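Cunevik Rotating Indoor/Attic Antenna: Review

Reviewed by Tamara Prokopenko

Every couple of years somebody sells a motorized TV antenna as if the motor were a new idea. My grandfather had one on his roof, with a dial on top of the set that went clunk. The Cunevik is the same thing made smaller, painted white, and hooked up to a phone app. It costs $200, and for that money I wanted it to beat a flat panel taped to a window by a wide margin.

It beats one by a narrow margin, some of the time.

First, the claim on the carton. "Up to 424 miles of combined reception" is printed in large type, and you have to go to the bottom of the leaflet to find what "combined" means. They have added together the reach in several directions. I have never seen anyone else measure an antenna that way and I hope the idea doesn't spread. The range that matters is the distance to a single tower, and for that the leaflet gives a much more believable 40 miles, with the usual line about terrain.

My house is in a decent spot for testing this sort of thing. The Havbridge towers are close and strong, and almost any piece of metal will pull them in. The Notbridge towers are farther off, behind a ridge, and nearly at a right angle to Havbridge. Anyone who wants both sets of channels here either puts up two antennas with a combiner or turns one antenna back and forth. That's the case for a rotator, and I'll grant it's a fair one.

Setup went quickly. The antenna head snaps onto the base, the base takes power from a wall adapter, and the app finds it over the home network. You are then asked to make an account, with an email address and a date of birth. Why an antenna needs to know how old I am is not explained. You can't skip it, and without the app the head won't turn, as there are no buttons on the base and no remote in the box.

The scan takes its time. The head goes through its full turn in steps while the app listens at each one. When it finished on my bookshelf it had every Havbridge channel and one of the Notbridge stations, the one that comes in on a bent coat hanger. I moved everything to the attic and ran it again. That brought in the rest of Notbridge, with two subchannels that broke up whenever a truck went by.
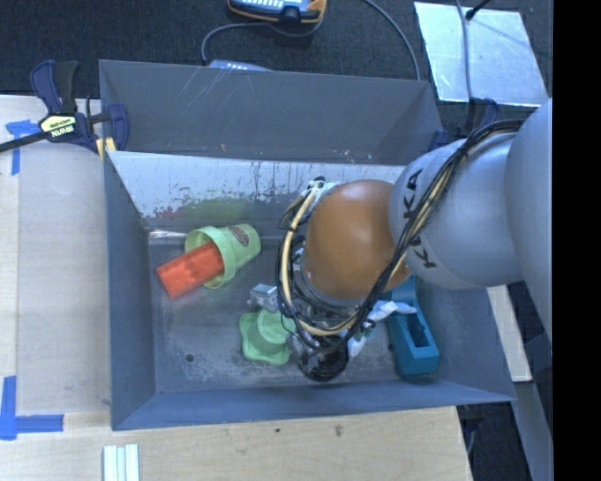 The coax is where I'd have spent more of the budget. Cunevik attaches it permanently to the moving head, brings it straight down through a hole in the base, and leaves hardly any slack between the two. So each time the head turns, the cable twists at the same short spot. I don't expect industrial parts for $200, but a loop of extra cable costs pennies. After a month of turning several times a day, ours had a visible kink just above the base. The signal hadn't suffered, at least as far as the meter could tell. If it ever does, you can't swap the cable, because it goes into a sealed plug inside the head. Cunevik's support page says to "contact us regarding replacement," and I did, and I'm still waiting to be told what a replacement costs.

Daily use is better than I feared and slower than the ad. In the ad, a woman taps a channel and the game is on. In my attic, you tap a channel, the head thinks, the head turns, and then the TV has to lock on again. Going from Havbridge to Notbridge took 9 seconds on a good try. For a person sitting down to one program for the evening that's fine. For anyone who likes to flip around, it's miserable, and my household flips around.

It's worse with a recorder. Ours has two tuners, and it will cheerfully agree to record a Havbridge show and a Notbridge show at eight o'clock. The antenna can only face one way. You get one good recording and one file full of green squares. The app has a schedule page that is supposed to help, but it knows nothing about what the recorder plans to do, so you enter everything twice. And if two people in the house have the app, whoever tapped last wins — including in the middle of somebody else's movie.

Nazar Demchenko, who lives on the other side of the same ridge and has been watching free TV far longer than I have, let me try his setup for comparison. He has two plain Gatchalian panels in the attic, pointed in different directions and left alone, with each one feeding its own tuner. Both towers, all the time, nothing to turn. He paid less for the pair than I'd pay for one Cunevik, although he did spend an afternoon in the insulation with a compass and a flashlight. On my meter his Notbridge signal was a touch weaker than what the Cunevik gave me once it was aimed properly. On the screen I couldn't see a difference.

Some smaller gripes. The status light is bright blue and can't be turned off. The motor has a whine you won't notice in an attic but certainly will on a shelf next to the bed. After a power cut the head forgets where it was pointing and runs the whole scan again, and in August, with the storms we get, that happened a lot.

Who should buy it? Somebody with towers in two directions, room for only one antenna, a single TV, and no recorder. I'm sure those people exist. If you rent and can't run a second cable, it might be you. Everyone else should look up where their towers are before spending anything, then try the cheapest panel the store will let you return.

Good: pulls in weak stations well once aimed; quick to put together; sturdy base.

Bad: the range claim; forced account; fixed cable with no slack; no use with a two-tuner recorder; slow.

I've sent ours back up to the attic for the winter to see what happens to that kink, and I'll add a note to this page when support answers.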